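Caixas, tabuleiros e outras coisas de pousar
Galeria da sala de trabalho

Início | Galerias | Caderno | Contactos

Quem acompanha esta página desde os tempos da mesa velha já sabe que tenho um fraco por recipientes pequenos. Não sei bem quando começou. Lembro-me de guardar, em miúda, as latas de pastilhas da minha avó, e de passar tardes inteiras a decidir se os botões ficavam melhor com os botões ou com os carrinhos de linha da mesma cor (ficavam melhor com as linhas, continuo a achar). Hoje as latas são outras, os botões foram quase todos para as minhas sobrinhas, mas a mania ficou, e ocupa já uma parede do quarto do fundo, aquele a que chamamos sala de trabalho desde que lá deixou de dormir gente.

A galeria deste mês é dedicada à grande arrumação de março. Já a vinha prometendo há uma eternidade, e a verdade é que fui adiando por preguiça e por amor às coisas onde estavam. Uma caixa que vive há anos na mesma prateleira ganha uma espécie de direito àquele lugar, e custa tirá-la de lá só para limpar o pó. Mas a estante estava a ceder ao meio, as caixas de cima já só se alcançavam com o banco da cozinha, e a lista que fiz quando comprei a estante não correspondia a nada. Lá tomei coragem numa manhã de chuva, pus o café ao lume e comecei.

Sobre a estante

A estante é uma Gavach, comprada em segunda mão a um casal que ia mudar de cidade e que a vendeu com muita pena (e com um vaso de oferta, que ainda tenho). São prateleiras fundas, muito mais fundas do que eu precisava, e esse foi sempre o problema: numa prateleira funda cabem duas filas de caixas, e a fila de trás deixa de existir. Encontrei lá coisas que julgava perdidas numa mudança. Encontrei também uma caixa de fichas de cartolina por estrear, comprada, pelo talão, para organizar a própria estante.

Desta vez fiz diferente. Recuei tudo para uma só fila e, no espaço que sobra à frente, deixei lugar para os tabuleiros baixos, que antes andavam empilhados de qualquer maneira no chão. Ficou com um ar mais desafogado, e o pó limpa-se num instante. O que não coube foi para o armário do corredor, com muitos protestos da minha parte.

Sobre as caixas

As minhas preferidas são as que não dizem nada por fora. Percebo o encanto das latas ilustradas, com os seus navios e as suas senhoras de chapéu, e também as tenho, mas para o uso de todos os dias gosto de uma caixa lisa, com um único pormenor que a distinga das irmãs. Uma risca, um canto arredondado, uma tampa que fecha com aquele som abafado que é uma pequena alegria. As caixas compridas dão para lápis, as quadradas para coisas que rolam, e as rectangulares e pequenas dão para tudo o resto: clipes, selos por descolar, pilhas que ainda servem, chaves cuja porta já esquecemos.

Uma leitora perguntou-me por carta (por carta, com selo e tudo, que maravilha!) se eu punha etiquetas. Ponho e tiro. No inverno passado etiquetei tudo com umas tiras de papel da Folcombe, muito bonitas, cor de areia, e passadas umas semanas tinha trocado metade dos conteúdos sem trocar as etiquetas. Agora escrevo a lápis num cartãozinho solto, que vai dentro da caixa, por cima de tudo. Quando o conteúdo muda, vira-se o cartão.

Sobre os tabuleiros

Um tabuleiro baixo é para mim uma caixa que confia nas pessoas. Está tudo à vista, nada fica escondido, e quem se senta à mesa percebe logo o que ali anda em curso. Uso-os para o trabalho do momento: se estou a separar sementes, há um tabuleiro das sementes; se estou a escrever os postais do fim do ano, há um tabuleiro dos postais, com a caneta e o mata-borrão. Ao fim do dia pega-se no tabuleiro inteiro e leva-se para a prateleira, e a mesa fica pronta para o jantar ou para outra coisa qualquer.

Gosto particularmente dos que têm o rebordo de cor diferente do fundo. Parece um capricho e talvez o seja, mas uma linha escura à volta ajuda muito os olhos cansados, sobretudo quando o tabuleiro é claro e a mesa também. Já pousei uma chávena meio dentro e meio fora de um tabuleiro todo branco e não recomendo a experiência. 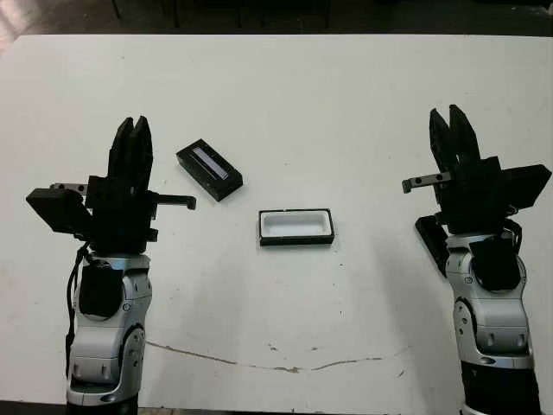
Caixa preta com uma risca clara por cima e tabuleiro branco de rebordo preto, no tampo branco da mesa.

O par preto e branco é dos conjuntos que mais gosto de ter juntos. São peças pequenas as duas, rectangulares as duas, e fazem-se boa companhia. Há conjuntos vendidos como conjuntos que nunca ligam tão bem, e há peças que nos chegam por caminhos diferentes e que parecem ter sido pensadas na mesma tarde. Se me pedissem para escolher uma combinação para uma secretária pequena, daquelas de quarto de estudante, escolhia uma assim: qualquer coisa fechada para o que se quer guardar, qualquer coisa aberta para o que se está a usar, e chega muito bem.

Sobre a mesa

Durante anos trabalhei numa mesa escura, herdada, cheia de marcas de copos e de uma queimadela de ferro de engomar que cada pessoa da família atribui a outra. Era linda e era um sorvedouro. Tudo o que fosse preto ou castanho desaparecia em cima dela, e o que não desaparecia ficava com um ar tristonho. O tampo branco mudou-me a vida mais do que estou disposta a confessar em público. Vê-se tudo: o clipe que caiu, a migalha, o fio de linha. Também se vê cada dedada, claro, e tenho sempre um pano por perto. Lavo com água morna e uma gota de detergente da loiça, seco logo a seguir e não lhe ponho mais nada.

Há quem ache o branco frio. Com um chão escuro por baixo eu acho que fica bem, e ao fim da tarde, quando o sol entra pela janela do lado do quintal, o tampo apanha uma cor de manteiga que me faz largar o que estiver a fazer. Nesses minutos não se arruma nada nesta casa.

O que foi e o que ficou

Para quem gosta destes pormenores (eu gosto, e esta página é minha), a arrumação levou mais tempo na escolha do que na limpeza. Saíram da estante 20 caixas, quase todas de cartão já mole nos cantos, que foram para a reciclagem com a devida cerimónia. Ficaram as Alari, de tampa solta, que são feias e aguentam tudo. Ficaram as latas da minha avó, evidentemente. E fiquei com uma que comprei na Chacko, a loja da rua de baixo que fechou no verão, por motivos que nada têm que ver com a utilidade da caixa: cheira ainda ao sabonete que lá vendiam ao balcão.

O inventário, que levava uma vergonha de atraso, está feito de novo num caderno pautado, com o lápis atado por um cordel. Da última vez que o fiz a sério, contei os botões, e como sei que há sempre quem pergunte, deixo aqui a conta: eram 2064, entre os de camisa e os de casaco. Desta vez contei só os que ficaram comigo depois da partilha com as sobrinhas, e são 650. Couberam em três caixas, uma para os claros, uma para os escuros e outra para os que não são uma coisa nem outra, que é a mais divertida de abrir.

Perguntas que vão chegando

Várias pessoas quiseram saber onde se arranjam tabuleiros baixos. Eu procuro-os em feiras, em papelarias antigas e em casa de parentes distraídos. Convém passar o dedo por dentro dos cantos antes de comprar, que é onde se junta a sujidade que já não sai, e convém pousá-los numa superfície direita para ver se dançam. Um tabuleiro que dança é uma irritação para toda a vida.

Também me perguntaram se vale a pena forrar as caixas. Se forem para coisas delicadas, um quadrado de feltro no fundo faz maravilhas e corta-se em dois minutos. Para clipes e moedas não forro nada, gosto de as ouvir — e uma caixa que faz barulho diz-nos, sem ser preciso abri-la, se está quase vazia.

Quanto às tampas que colam com o calor, o truque que aprendi foi esfregar-lhes a borda com um coto de vela. Funciona melhor nas de madeira do que nas de lata. Nas de lata uso uma nadinha de óleo num pano, e depois outro pano seco, com insistência, ou fica tudo a cheirar a fritos.

Próxima galeria

A seguir vêm as gavetas da cozinha, que são outro mundo e que me metem algum medo. Já abri a dos cordéis e voltei a fechá-la. Se tiverem caixas ou tabuleiros de que gostem muito, escrevam-me a contar para que os usam e há quanto tempo os têm, que leio tudo com gosto, mesmo quando demoro a responder. A morada está na página dos contactos, e as cartas com selo continuam a ir para uma caixa só delas, na segunda prateleira.

Voltar às galerias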